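Nimley Four-Finger Hand, simulation package: grip fault on bottles

Reviewed by Khrystyna Fedoruk

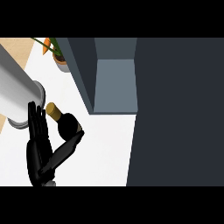
I ran the Nimley package for 15 sessions in February, on a kitchen counter task: grasp a wine bottle, lift, set down. Installation took 11 minutes. The hand model loads cleanly and the finger joints track commands well.

The fault is in the thumb. When it closes on a curved, glossy body, the contact solver reports a stable grip before the fingers carry any load. The controller then starts the lift. In 6 sessions the bottle rotated out of the grasp and dropped, and the log still read "held" afterward. A false "held" is the serious part. Anyone who moves this controller to hardware with the default settings will be lifting glass on the strength of one contact.

Raising the solver rate to 300 Hz reduced the rotation but did not clear the false status. Souad Mahrous at Nimley support confirmed the bug and sent a patch that requires two opposing contacts before lift. It works on bottles - I have not tried it on flat boxes.

The manual covers none of this. The grip status page is a single paragraph and does not define "held."

Good hand model, poor fault reporting. Usable for simulation with the patch applied. I would not run it on a real arm until the patch is in the main release.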